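Planning a small robot bench: what to buy first and what to leave for later

Posted 3 Aug 2024 in Workshop Tips

The arm is the part everyone prices first. It is also the part with the clearest price, so it makes a poor guide to what the whole setup will cost. Our bench list came to $3786 before the arm went on it. Most of that was furniture, computers, mounts and cable.

Start with the table. Buy the biggest one the room will take and still let you walk past it. White is good for seeing small parts, but it shows every scuff and crumb, so put a hand brush and a dustpan on the list. A matte top is better than gloss if you will be running a camera over it.

Measure the reach of the arm before you decide where the table goes. If you mount the arm on a wall, find the studs, and add the bracket and a longer power lead to the order at the same time. We ordered the bracket from Tanex in June and had to wait for the right bolts.
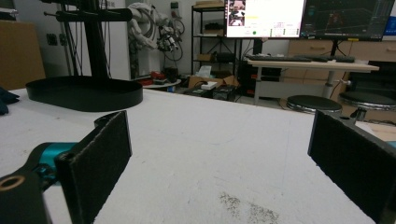

Felt-like pads on the gripper fingers, with the arm folded back against the wall.

Gripper pads wear out. Price them as a supply, like sandpaper or drill bits, and ask the seller these things before you pay:

Are pads sold alone, or only with the whole finger?
Do they glue on or screw on?
Is there a minimum order?

Mekeo sells theirs in packs and Muñoz sells them by the pair. We buy packs. A budget of $80 a year covers pads and glue for a bench used most weekdays.

Stands are easy to get wrong. A light one will shake whenever somebody leans on the table, and you will see it in the camera picture. Look for a heavy base and a thick post. Check how much table the base covers, and take that off your working area when you compare table sizes. Hook-and-loop straps for the cables cost little. Get more than you think you need.

For the desk, plan on two monitors. One holds the control software and the other the 3D view, and switching between them on a single screen gets old by the end of the first day. Put the computer tower on the floor under the desk, where it won't take up desk space, but leave room behind it to reach the plugs. Plain round stools are fine for short sessions and slide out of the way. If one person will sit there all day, pay for a proper chair. 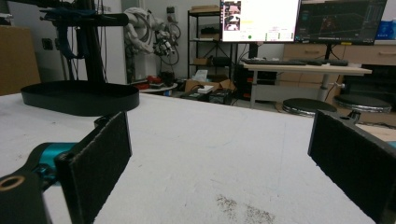
Two screens on the desk, open shelving beside it and drawers along the back.

Storage should be in the first order. Open shelves suit the things you pick up daily. Drawers suit screws, adapters and spare leads. Leave one shelf empty for whatever arrives next, and keep the packing boxes until the return period is over. Write the last return date on the side in marker.

Things that can wait: a second arm, a fancy lamp, printed labels, any service plan longer than a year. Tronden offered us a three-year plan and we took the one-year.

Count the outlets before you order anything with a plug. A power strip with a switch, screwed to the desk leg side, was the cheapest thing on our list and gets used every morning.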